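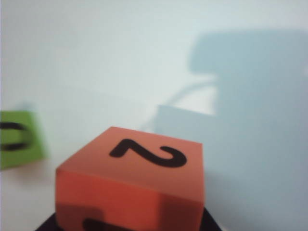 Färbeheft, Dezember, angefangen kurz nach halb acht, draußen noch stockdunkel

Krapp, zweiter Anlauf mit der Wolle von Wikar. Ich schreibe diesmal gleich mit und nicht erst abends, weil ich beim letzten Mal die Hälfte aus dem Gedächtnis nachtragen musste und man das dem Eintrag leider auch ansieht (wer unter »etwas Kreide« eine brauchbare Menge versteht, möge sich bei mir melden).

Die Stränge liegen seit gestern Nachmittag in der Alaunbeize und sind schön durchgezogen. Es ist die dünnere Qualität, die aus dem Sack mit dem Riss, und sie fühlt sich nach dem Waschen deutlich weicher an als die Herbstlieferung. Insgesamt 135 g Trockengewicht, gewogen vor der Beize. Alaun wie immer zwölf Prozent, Weinstein habe ich diesmal weggelassen. Beim Krapp zieht er mir den Ton zu sehr ins Gelbliche, und ich möchte doch endlich einmal dieses warme, volle Rot, von dem in den alten Rezepten so selbstverständlich die Rede ist.

8:10 Uhr. Wurzel aus der Dose Tudose, grob gemahlen, über Nacht in kaltem Wasser gestanden. Das erste Wasser abgegossen, es war bräunlich und roch ein bisschen nach Rüben und Keller. Ich hebe es auf, zum Wegschütten ist es zu schade, und für einen Beigeton auf dem Restgarn reicht es allemal. Danach frisches Wasser drauf, Kreide dazu (einen gestrichenen Teelöffel, jetzt steht es also da) und auf kleiner Flamme angesetzt.

Zum Wasser noch etwas, weil die Frage immer wieder aufkommt: Ich nehme Leitungswasser. Unser Wasser ist hart, und der Krapp mag das. Bei der Cochenille würde ich Regenwasser nehmen, aber die Tonne ist seit letzter Woche zugefroren, und damit hat sich das Thema für dieses Jahr wohl erledigt.

8:50 Uhr. Flotte bei 41 Grad, Stränge hineingelegt, vorher gut ausgedrückt. Die Farbe nimmt sofort an, erst ein helles Aprikose, das ich jedes Mal so hübsch finde, dass ich am liebsten aufhören würde. Man müsste wirklich einmal einen Strang an dieser Stelle herausziehen und schauen, ob der Ton die Lichtprobe übersteht. Vermutlich nicht, aber aufgeschrieben sei es.

9:35 Uhr. 55 Grad. Langsamer als geplant, die linke Platte regelt schlecht und springt gern mal zwei Stufen weiter, als man gedreht hat. Ich bin jetzt auf die rechte umgezogen, mitsamt dem vollen Topf, was allein keine gute Idee war. Boden gewischt. Wer den großen Emailtopf benutzt: Der eine Henkel wackelt, bitte beide Hände und lieber vorher etwas abschöpfen.

Die Stränge sind inzwischen bei einem kräftigen Orange angekommen. Ich wende alle paar Minuten mit dem Holzstab, immer den ganzen Strang, sonst gibt es dort, wo er über dem Stab hängt, diese hellen Stellen, die wir im Oktober hatten und die sich auch mit Nachfärben nicht mehr verstecken ließen. Das Abbinden in lockeren Achten hat sich übrigens bewährt, es verheddert sich viel weniger.

10:20 Uhr. 68 Grad, und hier bleibe ich. Über 70 will ich auf keinen Fall, dann kommen die Brauntöne heraus, und die bekommt man nicht wieder weg. Deckel schräg aufgelegt. Eine Stunde halten, danach im Topf abkühlen lassen, am besten bis morgen früh. Ich habe mir in der Zwischenzeit einen Tee gekocht und die Probekarten vom Sommer durchgesehen — Birke, Rainfarn und die drei mit Walnuss. Die Rainfarnkarte ist am Fenster stark ausgeblichen, die Walnuss steht wie am ersten Tag. Bei einer der Birkenkarten fehlt die Angabe zur Beize. Ich tippe auf Alaun, habe aber nur ein Fragezeichen mit Bleistift dazugeschrieben.

11:25 Uhr. Herd aus. Farbe im nassen Strang ein sattes Ziegelrot, das beim Trocknen natürlich noch heller wird. Gegen das Fensterlicht gehalten sieht es wärmer aus als unter der Lampe, und zwar so deutlich, dass ich die Vergleichskarten künftig nur noch bei Tageslicht beurteilen möchte.

Nachmittag. Mit dem abgegossenen ersten Wasser das Restgarn gefärbt, 9 g, ungebeizt, einfach hineingeworfen und eine Stunde warm gehalten. Ergebnis ein stilles, leicht rosiges Sandbeige. Gefällt mir besser, als ich zugeben wollte, und es würde sich neben dem Rot in einem Streifenmuster gut machen. Für die Decke Isirley suchen wir ja noch einen ruhigen Ton zwischen den kräftigen, vielleicht ist er das schon.

Offen für morgen:
Stränge herausnehmen, ausschütteln, trocknen lassen und erst danach waschen.
Zweites Bad aus derselben Wurzel, da ist noch reichlich Farbe drin.
Eisen für einen halben Strang ansetzen, sehr wenig, im kleinen Topf und nicht im Emailtopf!
Kreide ist fast alle, Alaun reicht noch für zwei Ansätze.
Linke Platte nachsehen lassen.

Nachtrag, kurz vor sechs: noch einmal unter den Deckel geschaut, Flotte lauwarm, der Strang ganz unten wirkt etwas dunkler als die anderen. Gewendet und wieder zugemacht.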